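背板这一面

一幅装好框的画，正面归画家，背面归做框的人。框行里验货，习惯先把东西翻过来看。背板平不平，压片上得匀不匀，挂件离上边多远，一眼能看出这家铺子的做法。本刊这一期谈的就是背面：硬质纤维板、松木条、压片和挂扣，以及它们之间的受力关系。

伊沃娜·古雷茨基（Iwona Górecki）在 Ziółkowski 框坊做了多年装配，后来转去管修复件。她经手的旧框里，画面本身受损的少，出问题的多数在后面：板子受潮起拱，钉子锈穿，挂绳磨断，或者挂件从木条里连螺丝一起拔出来。她给框坊编过一份返修登记，收录3266件，按故障位置分类。挂件及其固定点单列一栏，篇幅比玻璃破损那一栏长。

先说板。硬质纤维板由木纤维热压而成，密度高，表面光，没有实木那样的纹理方向，因此两个方向的胀缩接近。优点是便宜、平整、裁切方便，缺点是怕水，边缘尤其怕。切口处纤维外露，吸湿快，吸湿后厚度增加，干了也回不到原来的尺寸。浴室外墙、厨房靠灶台一侧、没有保温的北墙，都不适合直接挂这类背板的框。非挂不可，框与墙之间要留出空气层，下缘两角各贴一粒毛毡或软胶垫即可。

厚度的选择常被忽略。小框用薄板，重量轻，压片容易扣住。框的边长一旦上去，薄板中段会向外鼓，画芯跟着松，衬纸边缘便进灰。Ziółkowski 的做法是大框改用厚一级的板，或者在背后加一根横撑，两端榫入边条。横撑增加的重量不多，效果比单纯换厚板好。

再说框条。松木是中低价位画框最常见的材料，软，轻，好锯，吃钉。软也意味着握钉力有限。同样一颗螺丝，拧在硬木里能承受的拔出力要大得多。木纹的走向同样要紧：框条的纹理一般顺着长边，螺丝从侧面或背面垂直进入，握力尚可；拧在端面，也就是顺着纹理进去，握力明显下降。四角拼接处正是端面集中的地方，所以挂件一律不装在角上。

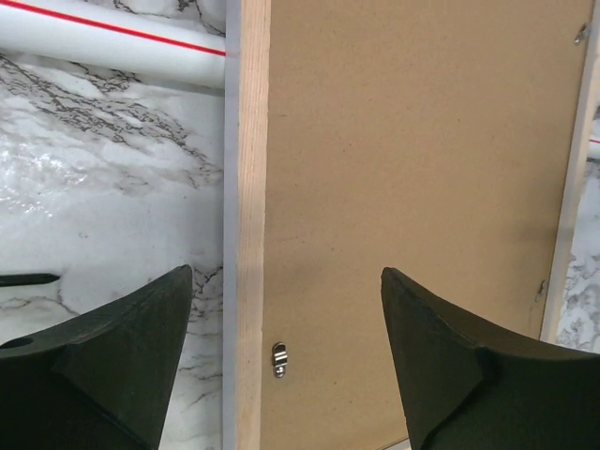
松木边条与纤维板背板，板面靠近边条处装有一只银色金属挂扣。

挂扣装在边条上还是装在板上，业内做法不一。巴纳夫谢·纳塞里（Banafsheh Naseri）替 Citamell 审核五金供货，她的意见是看重量。轻的框，整件不过一张纸、一块薄玻璃，挂扣固定在背板上，受力没有问题，还能避开窄边条开裂的风险。重的框必须落到边条上，让木头承重，背板只负责封闭和压平。介于两者之间的，她主张按重的处理。

挂在板上有一个附带条件：板与框之间的连接要足够牢。挂扣拉着板，板再通过压片拉着框，任何一枚压片松动，整块板都可能从槽里滑出。这类结构的压片不能用可以反复弯折的软片，要用硬片或带螺丝的固定片，沿四边分布，上边适当加密，上边承担的力最大。

常用挂件有两类。一类是锯齿挂片，横着钉在上边条正中，墙上一颗钉就够，左右可以微调，适合小件。缺点是单点受力，框容易歪，钉子若短，齿口咬不住。另一类是 D 形环，成对使用，左右各一只，可以穿绳，也可以直接挂在墙上两颗钉上。后一种方式最稳，代价是墙上两颗钉必须同高，误差大了框就斜。

穿绳的话，角度要控制。绳子拉得太平，张力会成倍放大，两只环被向内拽，窄边条随之弯曲。古雷茨基的经验是，绳的中点提起时，应落在上边条以下、不露出框外的位置，两侧与水平线的夹角宁大勿小。环的朝向要顺着绳的拉力斜装，螺丝只受剪，不受撬。把环装得笔直再穿绳，环身会被拉得偏转，螺丝孔逐渐扩大。

装配的顺序如下。画芯入槽前，先清理槽内木屑。玻璃、衬纸、画芯、背板依次放入，手掌平压，四边都应略低于框背。压片先上四角附近，再补中间，每上一枚都检查板面是否翘动。挂扣的位置用铅笔标出，从上边向下量，左右量同一个数，再用尺复核两点连线与上边平行。松木先打引孔，孔径取螺丝芯径略小；纤维板打孔时背后垫木块，防止穿透处崩边。螺丝拧到环片贴住板面为止，过紧会压碎板面纤维，外表看不出，握力已经没了。

螺丝长度要单独核对。拧在板上的螺丝不得顶到画芯，这是最常见的低级错误。Brarklow 供应的一种短螺丝配有背面垫片，从板内侧反扣，相当于一枚铆钉，薄板上用它比木螺丝可靠。缺点是必须在入槽之前装好，装完之后想改位置，只能把整个背板拆下来。

质检环节，Ziółkowski 设有静载测试。框按正常方式挂起，在下边条加配重，隔夜观察。博热娜·奥斯特罗夫斯基（Bożena Ostrowski）负责这道工序，她记录三项：挂扣有无位移，板面有无鼓起，压片有无抬脚。三项中任意一项有变化，整件退回装配台。她不做动态测试，理由是家用画框极少受冲击，长期缓慢的蠕变才是主要的失效方式。

家里已经挂着的框，也可以每年取下来看一次。12月暖气开足，室内干燥，木条收缩，螺丝最容易松，适合在这时候检查。看挂扣周围有没有一圈浅色的磨痕，有就说明环在动。看背板下缘有没有深色水线。手指沿框边按一圈，听到轻响的地方，压片多半已经松了。螺丝孔扩大后，不要直接换粗螺丝，松木窄条容易因此劈裂。取一根细木签蘸木工胶塞进孔里，齐平切断，胶干后重新打引孔，再用原来的螺丝。

孔在纤维板上时，这个办法不适用，板材没有足够的厚度留住木签。应当把挂扣平移到完好的位置，或者干脆换板。按框槽尺寸裁一块新的，四边各留一点胀缩余量，切口用砂纸倒一下棱，刷一道薄清漆封边，干透再装。旧压片拆下后若已变形，一并更换。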